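## 4. Setting up the soaking crate

I do all my seed potatoes and bare-root stuff the same way now, in a big plastic crate with a Presum timer on the pump (the Wavora one works too, but its buttons are fiddly with wet hands). If you've already done section 3, your pump is rinsed and you've got a spare bit of hose lying about. Good, keep it!

1. Wash the crate with warm water and a drop of washing-up liquid, then rinse it twice.
2. Stand it somewhere level, near a socket but well below it.

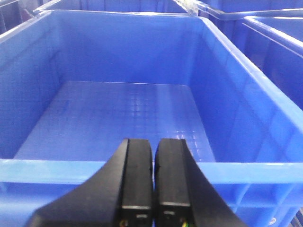
*Fig. 6. Blue crate, empty.*

3. Fill to about 7 cm. I use rainwater when I've got it, tap water left out overnight when I haven't.
4. Drop the pump in at one end and feed the hose to the other, so the water goes round in a lazy loop.
5. Set the timer to 30 minutes and let it run once with no plants in. Listen for gurgling – that means air in the hose, so lift the end up and wait.
6. Lay the roots in, loosely. They don't like being crammed!

> **Caution:** switch off at the wall before you put your hands in. Every time, even if the timer says it's off.

**Note:** raspberries are happy with one cycle. Roses want a good deal longer, and my old Halás canes (bought in March, dry as sticks) had four cycles before I trusted them in the ground.

### 4.1 Emptying and changing the water

Change the water between batches. I used to top it up and carry on, and I'm fairly sure that's how I spread root rot through a whole row one spring. Bail it out with a jug first, then tip the last bit on the compost. A full crate is far too heavy to drag, so please don't try.

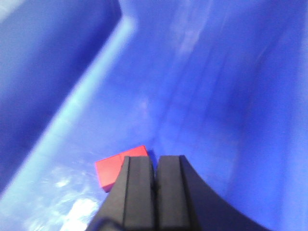
Ona Kütt wrote to me that she skips the pump altogether for anything under 130 cm tall and just swishes the water by hand morning and evening, with no losses so far at her plot in Eltville. I might try it on the currants.

7. Dry the pump before it goes back in its box.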